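## 4. The Sotum kit in use

### 4.1 What is supplied

The Sotum kit is sold by Bednarek as a complete set for recording household work, so that the recordings can be used to train two-armed robots. It consists of a head unit with one wide camera, a battery worn at the waist, a cable to join them and a licence for the upload and labelling service. The head unit weighs 190 g without its strap. The buyer records the tasks, uploads them overnight and gets back the same video with hand positions and a written label for each short action. We bought the kit at the normal price and the maker had no part in the study.

We compared it with our earlier set-up, which was built in our own workshop and used the Zisano labelling service. That set-up is described in our earlier report and we repeat only what is needed here. The main difference for the wearer is the battery, which used to sit at the back of the head. The main difference for the team is that labelling used to be ordered by hand, one batch at a time, with a message going back and forth about the wording of each task.

All recordings were made in July at Storkstead, in furnished rooms. We used the furniture and small goods that were already there and did not clear the tables first. A robot that can only find a plug on a bare white bench is of little use to us, and we wanted to know how the kit and its labels would cope with ordinary clutter.

### 4.2 Tasks

The task list was drawn up by Mererid Pugh and Yi-an Seol before the kit arrived. It is made up of short jobs with small electrical goods: bringing out a lamp, setting it down, finding a free socket, plugging in, switching on, moving another object out of the way, and putting everything back. We chose these jobs for three reasons. They need both hands. They involve cables, which our robot handles badly. And they include at least one step, the plug going into the socket, where a few millimetres decide the matter and where the hand itself tends to hide the thing the camera needs to see.

Wearers were given the job in one sentence and were left to do it their own way. We did not ask them to slow down or to keep their hands in view. Pugh gave the instruction at the start and then left the room, as we had found in the earlier study that people look up when someone is standing beside them.

In total 123 recordings were kept. A recording was thrown out only if the upload failed or the wearer asked for it to be removed. Views from the head unit during the lamp task are given in Figure 3, with the panels placed beside the parts of the text they belong to.

**Figure 3(a).** Plugging in at the power strip. The right hand has the plug beside the upper socket and the left hand rests on the desk. 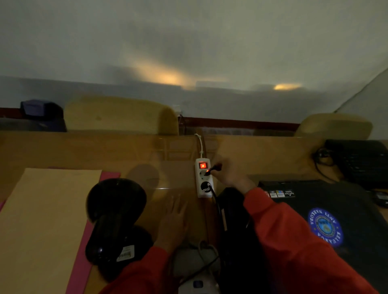 The service labels a recording by cutting it into segments and giving each one a verb and an object. Our recordings came back as 891 segments. Zuzanna Mazurek and Czesław Kaczmarczyk checked every one of them against the video, each working alone, and then met to settle the cases where they had marked things differently. They recorded whether the verb was right, whether the object was right, and whether the start and end of the segment fell where a person would put them.

Most of the disagreement between the two checkers was over segment ends. Kaczmarczyk took a plugging action to be over when the plug stopped moving. Mazurek waited until the fingers had let go. The service's own guide is silent on this point and its labels follow neither rule with any regularity. We settled on release of the fingers, which suits our robot controller better, and corrected the labels to match. Anyone buying the kit should decide on this before the first upload, as changing it later means going through the whole set again by hand.

### 4.3 Handling of cables

Cables were the weak point of the labelling. The service has a label for picking up a cable and one for plugging in, but nothing for the steps in between: letting a cord run through the fingers, shaking out a loop, turning a plug over so that its pins face the right way. These came back as "hold", or were joined to whatever action came before. In the lamp task this is a real loss. The wearer often has the lamp in one hand and the plug in the other while the cord lies somewhere on the floor, and what happens with the cord at that moment decides whether the next step goes smoothly.

Figure 3(b) gives a case in point. The service labelled the segment "hold lamp" and said nothing of the other hand.

**Figure 3(b).** Lamp held by its gooseneck in the left hand, two-pin plug in the right, with the cord on the carpet.

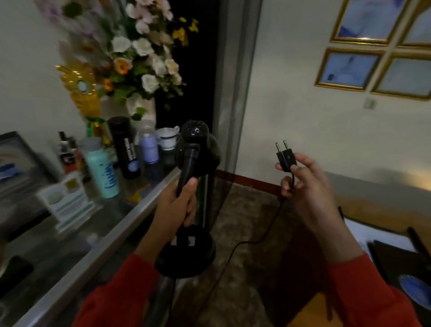 We raised the matter with Bednarek through the usual support form. The reply came on the Friday of the same week and said that labels for each hand could be ordered separately at extra cost. We did order them for part of the set. They were better, and the second hand was now named in nearly every segment, but the in-between cable steps were still missing. Lingyun Fan then wrote a short list of cable verbs for us to add ourselves, and we used that list for the rest of the work. It is slow to apply. A trained checker needs to watch each segment twice, once for each hand.

The old Zisano labels had the same gap, so this should not be read as a fault of one product. The wording of the Zisano labels was freer, though, and a checker would now and then find a useful remark in them – "untwists cord", for example – which the fixed list used with the Sotum kit does not allow.

Tracking of the cable itself is not offered. The hand positions are given for each video image, the object is named, and a box is drawn round it. A box round a cord that crosses half a room is of no practical use and we dropped these boxes before training.

### 4.4 Crowded desks

We expected the object labels to suffer when several things of the same colour lay close together, and to some extent they did. Black goods were confused with each other more often than anything else. A keyboard was once labelled as a laptop, and a coil of cable as a bag. White goods did better. The commonest fault was that the service named the larger of two objects when the hands were on both. Where the wearer had one hand on a lamp and the other on a smaller device next to it, as in Figure 3(c), the label usually gave the lamp alone.

This matters because moving one thing while steadying another is a large part of what people do at a desk. If the label leaves out the second object, a robot trained on it learns the arm movement without learning what the movement was for. The separate labels for each hand, mentioned above, deal with most of these cases. In our view they should be part of the basic price.

**Figure 3(c).** Left hand on the base of the lamp, right hand on a blood pressure monitor beside it. The power strip lies towards the back edge of the desk. 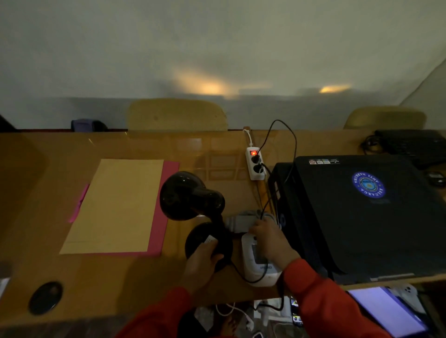

Hand positions held up well in clutter. The checkers looked for cases where the tracked fingers jumped to another object or where left and right were swapped. Swaps were rare and nearly always came when the arms were crossed. When a hand passed behind a lamp shade or under the other forearm the track carried on in a sensible direction and picked the hand up again on the far side. It was less good at the wrist, which drifted towards the elbow when the sleeve was long. We had no way of measuring the size of the drift and can only say that it was easy to see.

Low light was less of a problem than the makers' own leaflet suggests. We recorded some tasks in the evening with only the room lights on. The video is grainier but the hand tracks are much the same, and we kept these recordings in the set.

### 4.5 Comfort and running time

Wearers were asked after each session how the head unit felt. The strap was the main complaint. It slips on fine hair and has to be pulled tight, and after a long session it leaves a mark on the forehead. Seol sewed a strip of rubber inside ours, which helped. The waist battery was liked by everyone who had worn the old one, although the joining cable is a little short for a tall person bending down to the floor, and on one occasion it pulled out and ended the recording.

A full battery gave more than 100 minutes of recording in our rooms. Charging takes most of an afternoon, and the battery cannot be swapped without shutting the unit down. For a team working all day, a second battery is needed. The makers sell it separately.

The camera angle is set by a small hinge with no lock. Wearers who looked down a good deal knocked it upwards when pushing back their hair, and the hands then left the bottom of the picture during close work. Pugh took to marking the right position of the hinge with a line of white paint and checking it before every recording. We lost fewer recordings this way, but it is a step the makers could save the buyer with a simple screw.

### 4.6 Use of the corrected set

The corrected recordings were passed to Fan for training. Only the segments with both hands labelled were used for the two-arm tasks, and the remainder went into the general set together with our older material. The original labels have been kept next to the corrected ones, so that the two versions can be compared in Section 5.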